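Calska Components: Parts Sorting Assistants (three posts)

Calska invites applications for three part-time posts in its returned goods department at Purau. Successful candidates will check small electrical parts against delivery notes, record faults and prepare items for storage. The posts are for 14 hours a week.

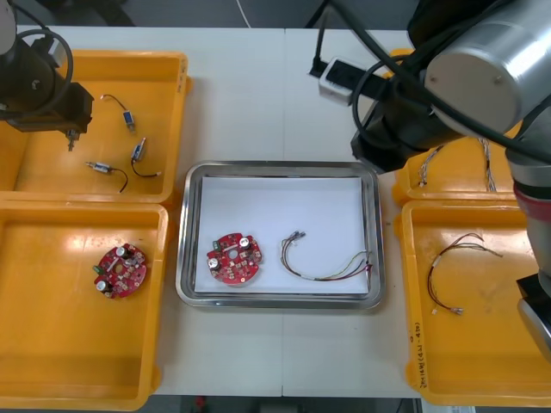
Sensors and trays on a white worktable.

No formal qualifications are required. Applicants should have good eyesight, with glasses if worn, and be able to keep neat written records. Training is given during the first month, and travel costs from Flollent are repaid.
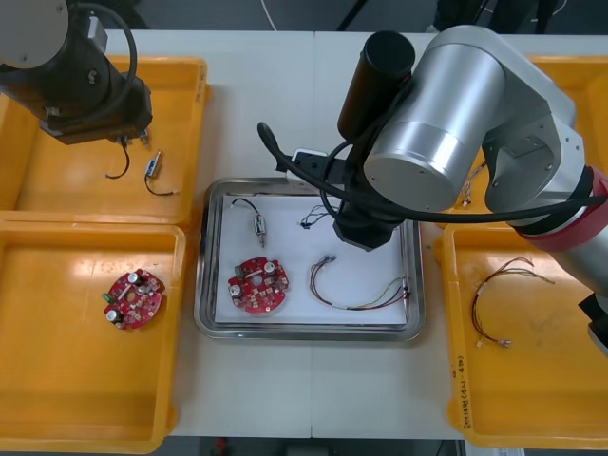
May I apply if I have not worked with electrical parts before?
Previous experience is welcome but is not a condition of appointment.

Letters of application should reach Dzintra Siliņa, Staff Office, by 12th July. Interviews will be held in August.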